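Grernier owner says tariffs reach the small shops last

7/14/18

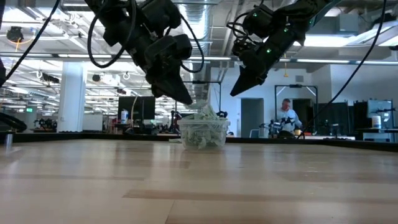 Jadwiga Walczak has imported kitchen scales and timers for most of her working life, and she reads the customs notices before the news. Her company, Grernier, brought in 1136 cartons in May, nearly all of them through the port at Grutby.

"The duty is the part people ask me about," she said. "The paperwork costs me more days."

One shipment of 307 cartons sat in a bonded warehouse while a product code was checked. Walczak paid storage on all of it. Her broker, Vasiliauskas, has asked importers to file earlier, and she has started doing so.

She has not raised prices yet. Roughly 200 stores carry her goods, and most order only a few times a year.

"They bought at the spring price and they'll reorder in the fall," she said. "That's when I have to call them."

A rival importer, Cikex, has moved some orders to a second supplier. Walczak looked at the same factory and decided against it for now. "The samples were fine," she said. "They wanted half the money up front, and I don't have it sitting around."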